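12/26/23

The ferry is off again, so I'm still on the island, and so is everybody else who came over to Wan for the holiday and figured they'd be home by now. The wind got up in the night and by breakfast the harbor was all white tops. The radio says they'll look at it again at noon. They said that yesterday too.

I don't mind as much as I'm letting on. My sister minds a lot — she has a shift in Zomard tonight and two kids bouncing off the walls — so I took myself out for a walk before she could find me a job.

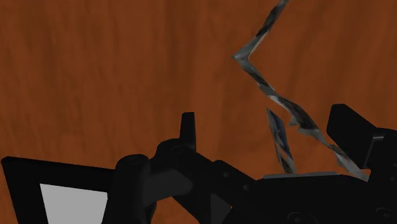
Up past the chapel the lane turns to mud and you have to keep to the grass. There were sheep in the hollow with their backs to the weather, and the low sun came in under the cloud and turned the whole hillside a burnt orange with darker brown streaks running down it, the same as the wood in that first picture. I stood there with my nose running and thought, well, I'd have missed this. Then it went gray and I got hailed on.

I'd meant to go as far as the old signal hut, but there was smoke coming out of it. It's been shut up for years! Our grandmother used to tell us a man lived in there who bought bad weather from sailors, and paid them fair, and let it out again when he was lonely. She had it at 200 coins for a gale and 100 for fog. I believed every word until I was far too old to.

So of course I knocked.

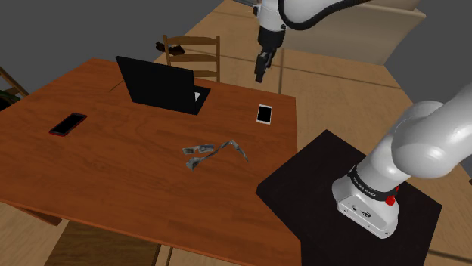

It took a while, and I could hear a chair being pushed back. The man who opened up was small and very clean, in a cardigan buttoned wrong, and he looked past me at the sky before he looked at me.

"Ferry?" he said.

"Off," I said.

"Ah." He seemed sorry about it, the way you're sorry when you've eaten the last of something. "Were you wanting to leave?"

I said my sister was. He asked what she'd give, and I went through my pockets and came up with a bus ticket to Illari, a mint, and 150 in the old coins I carry for luck. He took the mint.

"Tell her noon," he said, and shut the door.

I came down the hill a good deal faster than I'd gone up. By the chapel the grass had quit moving, and my sister was already out in the yard, yelling at the kids to find their boots.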